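Color Pairs: Plates and Cubes
Gallery page by Pádraig Noonan
Posted 15 May 2019

Home | Gallery | Notes | Visiting

Introduction

Color Pairs is a tabletop display of round plates and plain cubes. Each cube goes on the plate closest to it in color. A dark cube can sit on a pale plate, as long as both belong to the same family. The display started at the Kidham craft room and has been set out there in one form or another since October.

The full set has 16 plates and 60 cubes. I seldom put all of it out. A big table covered from edge to edge looks like a store shelf, and people walk past it. With a few plates and a lot of table between them, people stop and look at one color at a time.

The plates come from a line called Flarkudden. They are round and flat with a raised edge. I bought the first ones for serving food, then bought more when I saw how many blues there were. The cubes are from a box sold under the name Brududer. The box had no chart inside, so the matching was done by eye, on a white table, over several evenings.

How the colors were matched

I laid the plates out first and left them where they were. Then I took the cubes one at a time and moved each from plate to plate until it looked settled. Most of the cubes went quickly. The greens were easy, and the yellows took one pass. The trouble was in the stretch that runs from blue through lavender to purple, where the same cube could look blue beside one plate and violet beside the next.

My rule for that stretch was to compare a cube with two plates only. If it was clearly nearer one of them, it went there. If I couldn't decide, it went back in the box until the next day. Looking at too many colors in a row tires the eye, and a choice made at ten at night often looked wrong at breakfast.

Some cubes never found a plate. There is a brown one, and a gray-green one that I still move around. They stay in the box. A display like this is easier to read with fewer pieces in it, and I would sooner leave a cube out than put it on a plate that doesn't suit it.

I kept a list on paper, with a small painted square for every plate and the matching cubes written next to it. The list is handy when the set gets packed up and someone else has to lay it out again. The painted squares are not exact. Lavender came out too pink and I never redid it.

The table

A white table is best. I tried a brown one and all the warm colors sank into it. A gray cloth was better, though it made the pale plates look dirty. On white, the pale colors still show at the rim, and the dark ones stand out from across the room.

The top should be wiped before anything goes on it. Dust shows up on white more than you would expect, and so do the rings left by cups. I use a damp cloth and then a dry one. Tape marks come off with a little cooking oil, and then soap.

I don't measure the gaps between plates. I set one down near a corner, set the next one farther back and off to the side, and step away to see how it looks. Straight rows make it look like a place setting. A slant across the table gives each plate its own space, and you can see both from the front without one covering the other.

Placing the cube

The middle of the plate is the obvious spot for a cube, and I used it for the first few months. Later I began putting the cubes to one side. More of the plate's color shows that way, in one open piece, and the eye goes from the cube to the plate and back again. If the cube is in the middle, the plate turns into a ring.

A cube can sit flat, or it can lean on the rim. Leaning changes the way light falls on it. One face catches the light and looks paler, another goes deeper, and a single block of one color seems to hold three. This is most noticeable with the light blues. With a very dark cube there is less difference between the faces, and I usually don't bother.

Keep to one cube per plate if the colors are close to each other. Two or three cubes on a plate are fine for a row of shades, light to dark, but that is a different display. I have done it with the greens.

Light

Daylight from a side window is what I like to have. The Kidham room has windows along one wall, and mornings are better there than afternoons. Under the ceiling lights the blues hold up well. Lavender is the one to watch. Under a warm bulb it goes toward gray, and under a cold one it goes toward blue, and then it is hard to see why a purple cube was put with it.

If you have to work under ceiling lights, do the matching under them too. A set matched in daylight at home and shown under bulbs somewhere else will have one or two pairs that look like mistakes. I found this out when the set went to the Ní Mhurchú workshop for a week. The pink pair looked fine in my kitchen and didn't look like a pair at all over there - I swapped the cube and nobody minded.

Shadows are worth a thought as well. A plate with a raised edge leaves a thin shadow on the table, and I like that. It keeps a pale plate from floating. Strong light from one side makes the shadow hard and long, and then it starts to look like part of the plate.

Packing and storage

The plates stack. I put a sheet of kitchen paper between them and keep the stack in a shallow box with the lightest colors on top. The cubes go in a tin. They don't need wrapping, though the paler ones pick up marks from the darker ones if the tin is carried much, so I keep the whites and creams in a bag of their own.

Before packing I wipe everything with a soft cloth. Fingerprints are hard to see on the day and easy to see a month later. The rim is where most of them are, as that is where people pick a plate up.

Label the box on the side and the lid. I labeled only the lid for a long time, and it was always under something.

The gallery

The blue and purple end of the set is the part people ask about most, so the gallery starts there. Colors on a screen will differ from one device to the next. The names I give are the ones on my paper list.

Blue and lavender

A light blue cube on the right half of a blue plate, leaning on the rim. Farther back on the white tabletop, a deep purple cube is on the left side of a lavender plate.

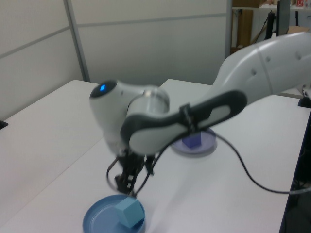

Notes on the names

The plates don't have color names on them, so the names on the list are mine. I tried to keep them plain. "Blue" is the plate I reach for first when someone asks for a blue. The others near it are called pale blue, gray blue and navy. "Lavender" was called light purple until there were two light purples.

Cubes are named after the plate they go with and then light, mid or deep. A cube that moves to another plate gets a new name and the old one is crossed out. There is a good deal of crossing out on the purple page.

Setting up your own

You don't need this set to try it. Any plain plates will do, and for cubes you can use painted blocks or toy bricks in single colors. Patterns get in the way. Start with two pairs from the same side of the color wheel and put them on a white surface, one nearer to you than the other. Move the cubes around on the plates until you like them, then try swapping them over. A pair that seemed obvious will sometimes look better the other way.

Children tend to be quick at it. They also tend to want every cube out at once, and that's fine for an afternoon.

Visiting

The display is at Kidham on weekday mornings. You are welcome to pick up the cubes and try other pairings. Please put them back on a plate when you are done - any plate. Large bags can be left by the door.

Questions about the set can be left in the book on the shelf, and I go through it at the end of the week.

Back to Gallery | Next: Greens, light to dark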